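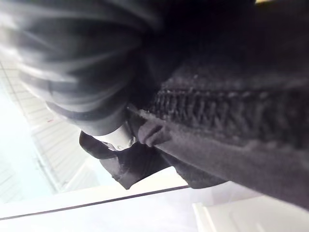
Stadico Grasp Planner: review

Stadico sells its grasp planner as a software package for arms with multi-fingered hands. I have used it for laundry work, mostly dark clothes, because dark clothes are where our old planner did worst. I paid for the single-seat license, which costs $597 a year.

Setup took most of a day. The installer wants its own Python environment and will not share one. Hand-eye calibration is the slow part. The wizard asks for 27 poses per arm, and if you bump the wrist camera you do all of them again. The manual covers this well enough, but the page on joint limits is out of date and still shows the old menu names.

The planner takes a depth image from the head camera, finds folds and edges in the cloth, and ranks them. A second pass with the wrist camera corrects the last few inches.
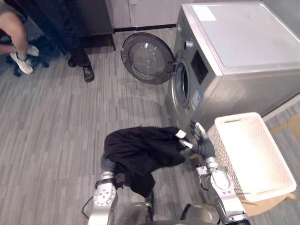 Black cloth is hard for any depth camera, and the first pass often comes back with holes in it. Stadico fills them in from the color image. I logged 2,707 grasp attempts with it, and the misses were nearly all on thin black fabric lying flat. Thick knits and ribbed cuffs gave it very little trouble. The edge finder likes a cuff and will go for one first if it can see it.

Two-arm planning is the weak spot. The planner treats the idle arm as a fixed obstacle, so it will refuse a reach that would be fine if the other hand moved over a little. You can script around this by parking the arm before each plan. Kanatetti, which I used before, plans both arms together but is much slower and has no second pass at all.
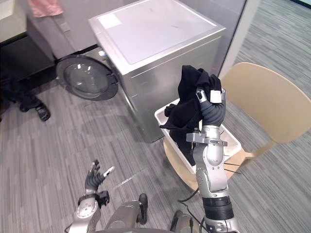

Black garment held over the basket, left hand open.

Placing is simpler than picking. You mark the basket once as a drop zone, and the planner works out a release height from the rim. Move the basket and you have to mark it again. Hyun makes a free plug-in that tracks the rim, but it stopped loading for me after the last update.

Planning time on my machine averages 110 milliseconds per grasp. The log viewer is good, and replaying a bad grasp step by step has saved me a lot of guessing.

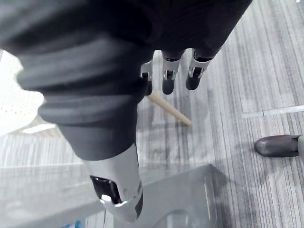
Page last changed: April 24, 2019

Rigid objects get a separate mode. It is fine for boxes and bottles. For thin sticks on the floor you need to lower the fingertip clearance by hand, as the default is set too high for them. The setting is under Contact, then Advanced.

I would buy it again for cloth. For small rigid parts alone, Grumeo does the same job for less. A two-arm update is listed for July, and I will add a note to this page once I have tried it.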